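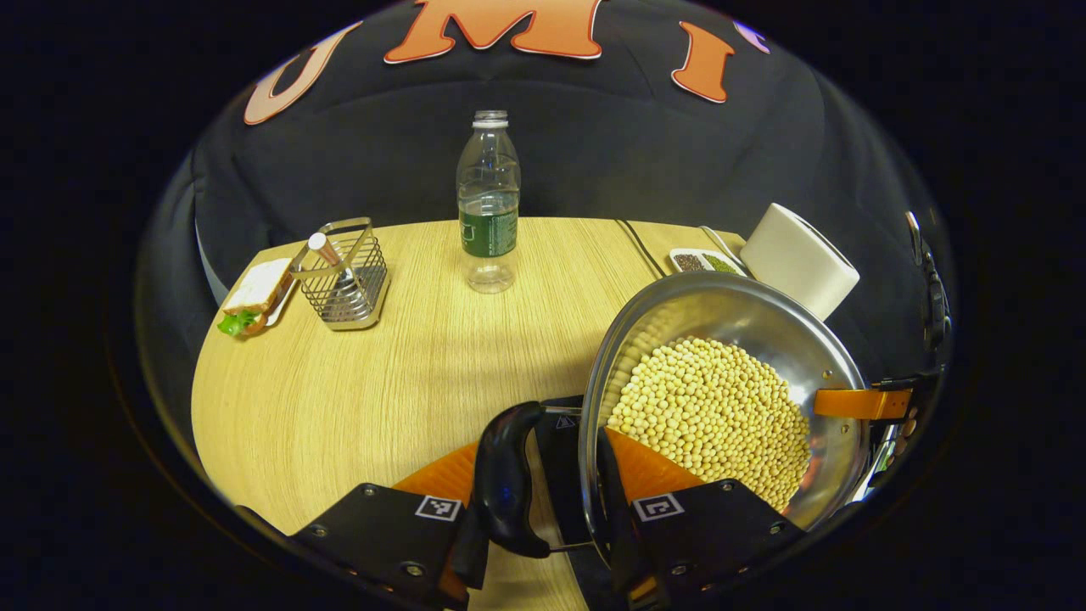 MEDIA RELEASE

15 April 2019

Stunach opens tabletop display hire to schools, markets and community halls

Stunach, a supplier of display furniture and event dressing, has opened its tabletop display range to short-term hire. The range was previously sold outright to retail and catering customers. Hire bookings are being taken from today for periods of 3 to 8 days, with delivery and collection by the company's own vans.

The range is intended for food stalls, cookware demonstrations, classroom presentations and similar uses where a single table has to carry a small group of everyday objects and remain legible to people standing in front of it. Each hire comprises a table, a black fabric backdrop with its support, a set of large cut-out letters and a crate of tabletop props selected from the catalogue.

Tables

Tables are supplied with a light wood-grain top. The Jemosik table has a curved outer edge and is the default for demonstrations. The Hviid table is rectangular and is used where several units are to be joined in a row. Both stand on folding legs with lockable hinges and can be set up by two people without tools. Tops should be wiped with a damp cloth and dried. Abrasive pads and solvent cleaners will dull the surface and are not permitted under the hire agreement.

Backdrop and lettering

The backdrop is black fabric, hung from a crossbar behind the far side of the table. Black was retained as the standard colour after trials with grey and cream cloth, against which clear plastic and polished metal were difficult to make out at a distance. The cloth is delivered folded. Soft creases are normal and will drop to some extent if the cloth is hung the evening before. Ironing on site is not recommended.

Letters are attached along the top of the cloth and are available in several colours, including two shades of orange and a pale purple. Outlined and slab-serif styles may be mixed within one word. Customers should supply the wording at the time of booking, including any repeated characters, as the number of each letter held in stock is limited. Letters are fixed with removable clips. Pins and adhesive tape must not be used on the fabric.

Tabletop props

The prop catalogue, sold under the Skutetti name, lists 100 items. It includes stainless-steel pans with polished rims, wire baskets with carrying handles, labelled plastic bottles, white plates and display foods such as sandwiches with lettuce. Items can be ordered singly or as a mixed crate.

The following points apply to arrangement on the table:

Large reflective items, such as round pans, should go to one side and be tilted towards the audience so that the interior is visible. A pan laid flat in the centre will hide whatever is behind it.

Clear bottles should be placed at the far side of the table, directly in front of the cloth. The label should face forward.

Slender containers that tip easily should be stood in a wire basket. They may lean against the bars.

Plated items should be kept near the outer edge, where they are not overshadowed by taller pieces.

Display foods and display containers are not for eating or drinking from. Customers who intend to serve food from the same table must provide their own plates and utensils and keep them separate from the hired stock. Pans from the catalogue are for display only and must not be placed on a burner or in an oven.

Pricing and availability

A complete hire, including delivery and collection within the standard service area, is priced at $420. The price covers one table, one backdrop, one word of lettering and one mixed crate. Additional crates and lettering are charged separately according to the published schedule. A refundable deposit is taken at booking and is released once the returned items have been checked against the packing list.

Bookings for December should be made well in advance, as stock for that month is allocated in order of payment. Cancellations are accepted without charge until the crate has been packed.

Existing purchase customers are not affected. Tables, backdrops and lettering remain available for sale, and replacement clips and crossbar fittings can be ordered in small quantities.

About Stunach

Stunach supplies tables, fabric backdrops, cut-out lettering and props for tabletop display. Its customers include independent cookware shops, caterers, schools and market organisers.

Media and booking enquiries should be directed to the Stunach hire desk. A printed catalogue and the full terms of hire are available on request.

ENDS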